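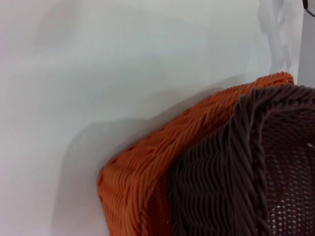
16. Juli 2024, Werkstatt, nachmittags

Leimansatz Nr. 4, diesmal Hautleim nach dem Zettel von Orsolya Csizmadia. Ihr Zettel sagt »über Nacht quellen, dann warm, nie heiß«. Was »warm« ist, verrät er nicht. Das Thermometer von Isport zeigt seit April beharrlich an, es sei Winter, also Fingerprobe.

200 g Granulat eingeweicht, Wasser knapp drüber. Kleister für die Rücken separat angerührt, klumpt. Durchs Sieb gestrichen, klumpt feiner.

Buchblock Meléndez: Heftung hält, Lage zwei sitzt schief. War ich. Aufschneiden lohnt nicht, der Kunde liest von vorn und hat bis Lage zwei hoffentlich Vertrauen gefasst. Vorsätze angeschmiert, unter Brettern und dem großen Vosgate-Katalog gepresst. Zu etwas anderem war der Katalog ja noch nie gut.

Rücken runden: geht besser, wenn der Leim noch etwas nachgibt. Beim letzten Mal zu lange telefoniert, danach Hammer und Flüche. Jetzt Wecker gestellt.

Gewebe für die Decke: Brerdale hat das Grau wieder geliefert, Rechnung 2248, nur ist es ein anderes Grau. Am Telefon heißt es, das sei dasselbe. Bei Lampenlicht stimmt das sogar. Für den Rücken nehme ich den Rest von der alten Rolle, für die Ecken auch, falls er reicht.

Offen:
Falzbein suchen (meins, das mit der Kerbe)
Schneidemesser zum Schleifen
Orsolya fragen, was »warm« heißt
Leimtopf nicht wieder über Nacht anlassen. Es riecht noch.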